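Acta de la reunión del grupo de trabajo sobre buenas prácticas en manipulación bimanual

Asistentes: Nuwan Begum (presidencia), Adesuwa Igwe, Obsa Demissie, Sajib Bepari (secretaría). Excusa su asistencia Rezaul Jayawardena.

Se abre la sesión a las 11 h. Se aprueba sin enmiendas el acta de la reunión de junio.

1. Norma interna de puesto de trabajo. La Sra. Igwe presenta el borrador Kodikara, que consta de 20 apartados. Se debate el apartado 4, relativo a la ordenación de cables sobre la mesa. El Sr. Demissie propone distinguir entre los cables que son objeto de la tarea y los de alimentación —adaptadores y regletas incluidos—, que deberán discurrir fuera de la zona de alcance común de los dos brazos.
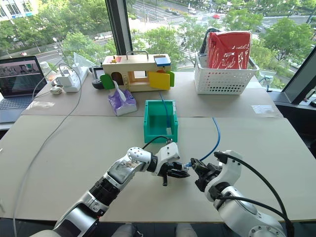 Se acuerda incorporar la distinción al texto. La presidencia solicita que se defina también la distancia mínima entre pinzas durante la entrega de una pieza de un brazo a otro; queda encargada la Sra. Igwe.

2. Registro de incidencias. La secretaría informa de 174 anotaciones desde la entrada en vigor del procedimiento Clallik, de las cuales 11 carecen de firma del operador. Se recuerda que toda parada manual debe anotarse antes de reanudar el trabajo.

3. Ruegos y preguntas. El Sr. Demissie pregunta si la norma será exigible a las empresas externas. Se remite la consulta a Stivenness y se pospone el punto a la próxima reunión.

Se levanta la sesión a las 12.20 h.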